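サポート案件 465
件名:清掃準備アームが、ボトルをつかんだあと次の作業に進まない
製品:Cilteo(カウンター片付け用アーム)
設置先:Tatura 事業所 給湯カウンター
状態:対応中
受付日:2023年8月11日

【お客様からの連絡】
いつもお世話になっております。Tatura の総務担当です。日本語は母語ではありませんので、分かりにくいところがありましたら聞いてください。

3月から Cilteo を使っています。スプレーボトルをつかむところまでは正しく動きます。しかし、そのあと約19秒止まって、画面に「確認待ち」と出ます。だれかがボタンを押すまで、次に進みません。以前は自動で進みました。設定は変えていないと思います。

困っているのは時間だけではありません。前は清掃の人が一人でカウンターを片付けて、拭いていました。今はアームが物を動かし、人は拭くことと補充だけをする決まりです。確認待ちが出ると、清掃の人は廊下の仕事をやめて戻らなければなりません。「機械の番をする仕事になった」と言われました。私もその気持ちは分かります。

【サポート回答 1】
ご連絡ありがとうございます。Novumport サポート窓口です。次の二点をお知らせください。
・設定画面の「把持力の下限」の値
・確認待ちは、ボトル以外の物でも出ますか

【お客様】
値は 400 です。ボトル以外では、あまり出ません。紙や細い物のときは、つかめなくて飛ばすことがありますが、止まりません。飛ばした物は人が片付けますので、それは大丈夫です。

【サポート回答 2】
ボトルは「液体容器」に分類され、ほかの物と違う規則で動きます。先月の更新で、液体容器の確認が初期値「あり」に変わりました。お客様の操作が原因ではございません。案内が更新履歴の中だけになっており、申し訳ございません。

手順:
1. 管理者でログインします。
2. 「物の種類」から「液体容器」を開きます。
3. 「移動前の確認」を「把持が弱い場合のみ」にします。
4. 保存して、シミュレーション画面で一度動かしてから、実機に反映します。

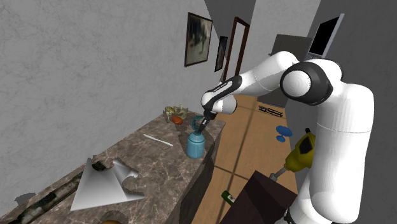
「確認なし」もお選びいただけますが、洗剤を扱う場所ではお勧めしておりません。

【お客様】
手順 3 まで行いました。シミュレーションでは止まらずに進みました。実機にはまだ反映していません。清掃の人たちに先に説明したいからです。前回、説明の前に動きを変えて、みんなが驚きましたので。

もう一つ質問があります。確認の回数の記録は、1,000 件を超えると古いものから消えますか。清掃を請け負っている Godinho 社から、戻った回数を勤務時間の計算に入れたいと言われています。私もそのほうが公平だと思います。

【サポート回答 3】
はい、1,000 件を超えた分は古い順に消えます。「記録」画面の「書き出し」で、消える前に保存できます。自動の書き出しは現在ございませんので、要望として開発に送りました。

【お客様】
ありがとうございます。今日、書き出しをしました。実機への反映が終わりましたら、また報告します。それまで、この案件は閉じないでください。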